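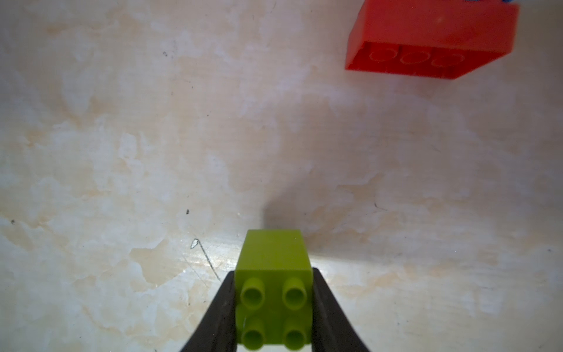 Week 4: Repeats, or how to make a small drawing go on forever

Chie Miyazaki, Surface Pattern 1, Rowlands Hall

Hello again! These are my notes from today, typed up mostly the way I said them, with a couple of things I skipped when we ran over. If you missed class, read this with a pencil in your hand. Repeats make very little sense until you've drawn a bad one.

First, leftovers from last week. Several of you asked if the swatch book has to be bound. It doesn't. A clip is fine, a ring is fine, an envelope makes me sad but I'll take it. Misaki Kinoshita left a tube of gouache (the dark one, cap missing) by the sink and I have it in my office.

OK, repeats.

The tile, or the repeat unit, is the piece of design that gets copied. I'll use both words and I'm sorry in advance. Everything in a printed wallpaper or a dress cotton comes down to what's in the tile and how the tiles sit next to each other. The simplest way for them to sit is the block repeat, also called a straight repeat or a square repeat. Tile, tile, tile across, then the same row again directly underneath. Bathroom floor logic. It's easy to plan and easy to cut, and it's also where beginners get caught, since anything heavy in the tile lines up with itself in every direction and you get stripes you never drew.

The brick repeat slides every other row sideways by half a tile, the way a bricklayer would. It breaks up the vertical lines but the horizontal ones stay put. Lovely for small motifs, spots, little fruit, that sort of thing.

Then the half-drop, my favorite, and the one I want you to use for the homework. Here you slide every other column down by half the height of the tile. Your eye travels on a diagonal, and diagonals are much harder to catch in the act! Half-drops have been a wallpaper standard for a very long time. The paper is hung in vertical strips, so a design that steps down from one strip to the next can feel much wider than the roll it came off.

Watch your match, though. With a straight match, every strip starts at the same point in the design. With a drop match, the paper hanger has to shift alternate strips, and more paper ends up on the floor as offcuts. A tall repeat with a drop match can waste an alarming amount. I once papered a hallway in a big leafy half-drop and bought one roll too few (ask me about the corner behind the coat rack, or please don't).

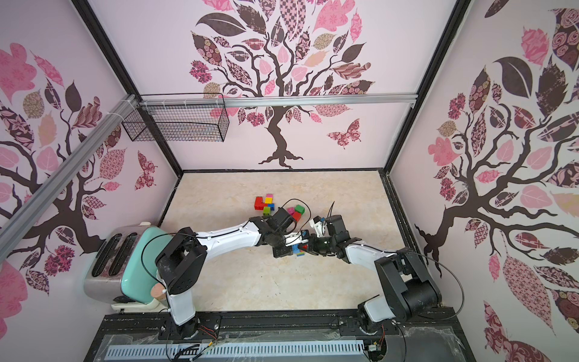 Scale is the next thing, and I think it's the one people get wrong most often, me included. A motif that looks brave on your desk can look timid on a wall. Print it, tape it up, and go stand on the other side of the room. Then squint. What you see when you squint is what your guests will see when they're talking to you and not looking at the wallpaper at all. If there's a hole, you'll see the hole. If one flower is darker than its neighbors, you'll see that flower marching up the wall like a row of buttons.

Those two problems have names. A gap that lines up with itself is an alley (some people say river, which I also like). A motif that jumps out and repeats too obviously is just called a jumper in my class, and I don't promise anyone else will know what you mean. Fixes for an alley: push a stem across it, turn a leaf, let something cross the tile edge. Fixes for a jumper: lighten it, shrink it, or draw it a cousin, a second version facing the other way and a little different in shape. Two cousins do more good than ten identical twins.

Antigoni Kourkoulas asked a great question here, so I'm putting it in. She wanted to know why old fabrics can get away with tiny repeats and still look rich. Part of it is filler. The main motif takes all the credit, but behind it there's often a vermicular ground, meaning those squiggly wormy lines, or pin dots, or a fine little trellis. The filler keeps your eye busy in between. Patterns inside patterns work the same way. A petal filled with checks, next to a petal filled with dots, gives you variety without making the tile any bigger. Just keep your values under control. If every filling shouts, you've got a quilt fight on your hands.

The cut-and-swap method, on paper

Please do this by hand once before you touch Arketero. I know it has the offset button! You'll understand the button a lot better afterward.

1. Draw in the middle of a square sheet and keep your marks away from all the edges.
2. Cut the sheet in half from top to bottom. Swap the halves and tape them on the back.
3. Cut across the middle the other way. Swap and tape again.
4. Now your old edges meet in the center and there's a big blank cross. Fill it. Let things run over the tape lines.
5. Trace the finished tile and copy it until you have enough to lay out a decent patch.

That gives you a block repeat. For a half-drop, use the same tile idea but check your left and right edges against a copy that has been slid down by half. Whatever leaves on the right has to arrive on the left at the shifted height. Pencil a tick mark at the halfway point on both sides before you start. Katsuhiko Kikuchi skipped the tick marks today and got a very handsome bird with its tail in the wrong county.

A word on tape: matte, never shiny. Shiny tape won't take pencil and it glares on the copier.

Homework

One tile, 6 inches square, half-drop, no more than 3 colors plus the ground. Show me the tile by itself and a patch big enough to squint at. Subject is up to you. Write a few lines on the back telling me where your first alley showed up and what you did about it. I'm far more interested in that than in a perfect flower.

Reading is the Grotberg chapter on printed cottons, just the first half. It's dry but the diagrams are good. Minoru Ueda has offered to bring in his grandmother's stencils, so leave some table space free by the window next time, and wash your hands before you pick one up, please!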